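Hollo Home Starter Kits – where we are in September
Progress report to the Becerra Fund

Hello again, and thanks for the patience over the summer. When I last wrote we had a storage unit full of donated housewares in Skenlow and only a hazy idea of what a starter kit should have in it. We now have a packing list, a proper table to work on and 9 kits out the door, all of them to people moving into their first place on their own. I'm really pleased with that! It's fewer than I put in the plan, and I'll get to why.

The biggest change is that we lay everything out before it goes in a box. In the spring we packed straight from the shelves, and two families ended up with three colanders between them and no cups. So the table gets covered in brown first, then the pieces go down one at a time with plenty of space around them, and I check them against the list. White things show up wonderfully against the brown – a chip in a rim or a gray scuff jumps right out at you. Trays go down early on. They're handy for keys and mail and a bar of soap, and people ask for them more than I ever expected.

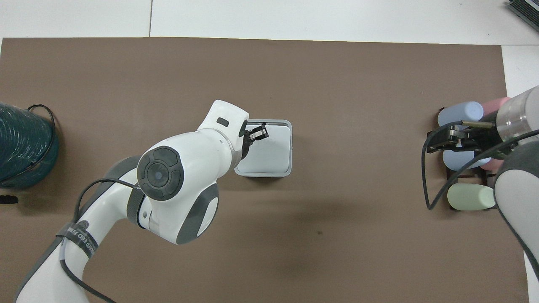

Arsalan Khokhar

Let me do the money next, as I know that's the page you turn to. You gave us a small grant for the summer, and I've spent $612 of it so far. Most went on things we never get donated in decent shape: dish racks, cup racks, can openers, a few lidded boxes. The rest went on brown covering for the table and on packing tape, which we get through at a frightening rate. The receipts are in the shared folder, sorted by month. One from Leltby is missing (the order arrived without any paperwork and I've asked them twice for a copy). I'll add it as soon as it turns up.

Now for the slow part. I had planned on 18 kits by the end of this month and we're at half of that. Some of it was the storage unit, where we lost most of a month when the roll-up door jammed. The rest was me being fussy about the list. I kept adding things! A kit that started as a kitchen box had turned into a kitchen box plus a desk tidy plus a sewing tin, and it no longer fit in the back seat of a normal car. I've cut it back hard. Anything that can't be carried up a flight of stairs by one person is out.

What stayed in is mostly small stuff. Cups are a good example. We used to wrap mugs in newspaper and hope for the best, and we lost a fair number of handles that way. Plastic cups travel better, and a rack with pegs gives them somewhere to live, so they don't end up in a stack by the sink. I like them hung upside down on the table while I'm checking, so I can see the bottoms. They don't have to match. The pale green ones tend to be my favorites, and I try not to let that affect who gets them.

The little white boxes with lids have been a hit as well. People put tea bags in them, or medicine, or screws. Then there are the odd items that come in still in their shiny wrapping, and those stay wrapped until the new owner has them. It's nice to open something yourself when everything else in the kit has had a life already.

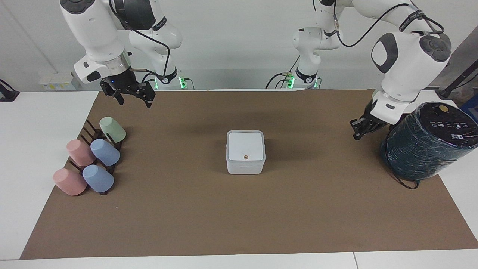
Why not let people choose their own cups, somebody asked at the last handover, and have a shelf of them by the door in place of packing them in advance? I said I'd think about it and I have, and I believe it's a good idea. It would cost us a shelf and some extra time at pickup, and the kit would feel more like theirs. The same person said the rack was the first thing out of the box at the new apartment, before the kettle even, and that it could stand to have a heavier base. I've passed the part about the base along to Leltby.

For the next stretch, I'd like to try the choosing shelf at Skenlow with cups only, and leave plates and bowls as they are. I'd also like to finish the remaining nine kits before it gets cold, since the storage unit has no heat and my fingers are no use for tape after four in the afternoon.

Two things I need from you. First, can the money set aside for printing be moved over to racks and lidded boxes? We've ended up writing the contents lists by hand and people seem to like them. Second, please tell me whether you still want the visit in the morning or would prefer the afternoon. Mornings are when the table's laid out, so you'd see more, but parking is easier later on.

The full packing list is in the folder with the receipts. Dish towels are still marked with a question mark on it, and I'd love your opinion on those.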